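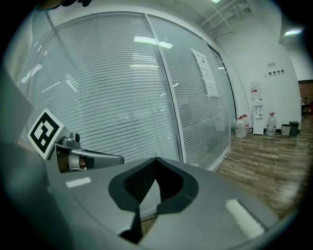
Dorottya Csizmadia says glass is for people who enjoy cleaning glass, and she said so before I had got both feet through the door. I have lived with that remark for 4 months and can report that she has a point.

Welcome to the gallery for the back half of the Stemavthorpe job, a room that spent years as a place to lose umbrellas. We wanted it divided without making it dark, so a partition it was: big panes, white wall, wood planks on the floor. The budget was 2,000 and the argument over it lasted from February until the fitters came.

The large glass partition, with the white wall and the planks over to the right. I had asked for a quote on curtains as well — they came to 300 and would have hidden everything, me included.

Cleaning takes 30 minutes if you do it properly. I have done it properly once.

Recent galleries
Tomoana: the landing and its shelves
Plondia kitchen, before the paint
Cunon: a very small hallway
Stemavthorpe, front half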